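**Call for participants: remote operators for a study on two-arm packing**

The Tona group at the Daslow lab is looking for 15 people to take part in a study on teaching robots to handle soft bags. You control two robot arms by hand and your movements are recorded. We then use the recordings to train a control policy and test it on bags and objects it has not been trained on.

No robotics background is needed. We want a mix of people, including some who have never used equipment like this.

## Background

Our first round used operators from our own group only, and gave us 103 usable recordings. The policy trained on them did well with rigid boxes. With fabric bags it did poorly, mostly at the point where one arm has to keep the opening in place while the other brings an object to it. Kanchan Joshi went through the failures and found that our operators all worked in nearly the same way: left arm on the bag, right arm on the object, same approach angle. The policy had little to go on when the bag sat differently.

The new round tests whether recordings from more people, with fewer recordings per person, give a better result than many recordings from a few experts. The total amount of training data will be the same in both conditions.

## The task

You work with a canvas tote bag and a set of garden and hand-tool items. We change the bag and its position between trials. You decide which arm does what.
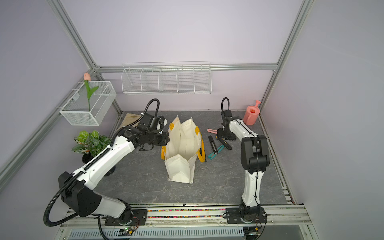
Two setups at the same workcell, each with a yellow-handled tote. 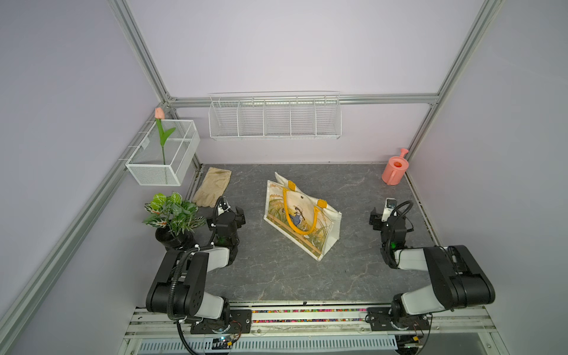
**Do I have to finish every trial successfully for it to count?**

Failed trials are kept and labeled as failed, and they don't affect your payment. We use them to train the part of the system that detects when a grasp has gone wrong. Please don't restart a trial on your own. Tell the session lead and they will mark it.

## What is involved

- One training session and 6 recording sessions, all in April
- Sessions start at 9:30 a.m. or 2 p.m.; pick one slot and keep it if you can
- Each session lasts roughly 90 minutes, with a break in the middle
- A short questionnaire after the last session

We record arm positions, gripper opening and video of the work surface. We do not record your face or voice. Recordings are stored under a participant number.

## Who can take part

You must be 18 or older, able to use both hands for the length of a session, and have normal or corrected vision. Left-handed people are especially welcome, as the first round had none. If you have operated the Fekar arms in our earlier study, you can't join this one.

## Payment

You are paid 17 dollars an hour, including the training session and breaks. If you withdraw partway through, you are paid for the time you have completed. Parking at the Demchenko building is covered; bring your ticket to the front desk.

## How to apply

Write to Anderson Queiroz, study coordinator, with your name, your dominant hand, and the time slot you prefer. Mention any experience with game controllers or remote equipment. We use this to balance the groups and it won't count for or against you.

You will get a consent form to read before the training session. Questions about the method or the data can go to Kanchan Joshi.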